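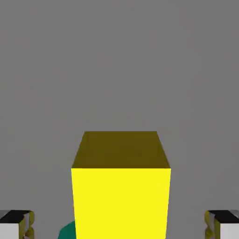
Figure 4.1 A plain yellow cube, rendered on the computer. The top face is darker than the front.

Chapter 4
Buttons That Behave

I want to start this chapter with a doorbell. My neighbor Maysoun Bitar asked me to build her one, with a big arcade button on the porch and a little speaker in the kitchen, and I said sure, give me an evening. A button, a microcontroller board, a speaker, some wire. You've already made an LED blink and a buzzer squawk in the first three chapters, so you know as well as I did that this should have been easy.

I screwed it to her wall and pressed the button once. It rang four times. I pressed it again and it rang twice. Then I took my hand away altogether and leaned on the door frame to think, and it rang again all by itself (Maysoun thought this was hilarious, and she still brings it up when I go over for coffee).

I'd managed to run into both of the classic button problems in one go, so let's go through them the way I did that night, sitting on her porch step with a flashlight in my teeth.

The ringing-by-itself part is called a floating input. When you set up a pin on your board as an input, you're asking it a very simple question over and over: is there voltage on you, yes or no? With the button pressed, my pin was wired straight to the supply, so the answer was a nice solid yes. But with the button up, my pin was wired to nothing. A foot and a half of wire hanging in the air! I had assumed that nothing meant no. To an input pin, nothing means whatever happens to be drifting by, and a long wire makes a pretty good antenna for the hum that comes off the wiring in your walls. Sometimes mine read no, sometimes it read yes, and when it read yes the kitchen rang.

The cure is a resistor. You connect one end to the pin and the other end to ground, and now when the button is up the pin has somewhere definite to be. That's a pull-down resistor. Ten thousand ohms is the value I grab first (brown, black, orange, if you're reading stripes), but anything in that neighborhood will do. You can also flip the whole thing over, so the resistor goes up to the supply and the button goes down to ground. That's a pull-up, and it's the one I use most, even though it makes your program read backward: pressed is low, and not pressed is high. You'll get that wrong a few times. I still do. Most boards have pull-ups built right into the chip, and you can switch them on with a single line of code and leave the resistor in the drawer, and we'll do it that way in Project 4B once you've built one by hand.

So that was the ghost. The extra rings were something else, and they took me longer.

Inside a pushbutton there are two bits of springy metal. When you press, they smack together, and like anything springy that gets smacked, they bounce. Closed, open, closed, open, closed. It's all over in a few thousandths of a second, and your finger can't feel a thing, but your board is checking that pin many thousands of times a second and it sees every one of those little closings as a brand new press. My doorbell was doing just what I'd told it to do, which was ring once per press. We had different ideas about what a press was.

Getting rid of this is called debouncing, and there are two ways to go about it. You can do it in hardware, with a resistor and a small capacitor that smooth the bounces into one gentle slope. Or you can do it in software, where you notice the first change, wait a bit, and look again before you believe it. I waited 20 milliseconds on Maysoun's doorbell and it has been fine ever since. Her button was a good one, though. Jana Sauerland, who taught the night class in Timstead where I first learned to solder, keeps a coffee can of awful old buttons just for this lesson, and a couple of those needed a lot more patience than that.

Before you go on, get these onto the table:

Your board and its USB cable
A breadboard
2 pushbuttons, the four-legged kind that straddle the gap
A handful of 10k resistors
One LED and the 220 ohm resistor you used with it in Chapter 2
A small ceramic capacitor, 0.1 microfarad
Jumper wires, including one that's annoyingly long

Don't skip the long wire. In Project 4A you're going to build my doorbell the wrong way, on purpose, and watch the LED flicker while you wave your hand near it. I know it's tempting to jump right to the circuit that works, but please give the broken one five minutes. You'll recognize that flicker for the rest of your life.

One note on those four-legged buttons, as they trip up nearly everyone in my workshops. The legs come in two pairs, and each pair is joined inside the button all the time, pressed or not. Put it in the breadboard turned the wrong way and your circuit will act as if somebody is leaning on the button forever. If that happens, pull it out, give it a quarter turn, and push it back in.

4.1 The Pin That Couldn't Make Up Its Mind

Unplug your board from the computer. Press one of the buttons into the breadboard so it sits across the center gap, and run your long jumper from the lower left leg to pin 2. Leave out the resistor for now.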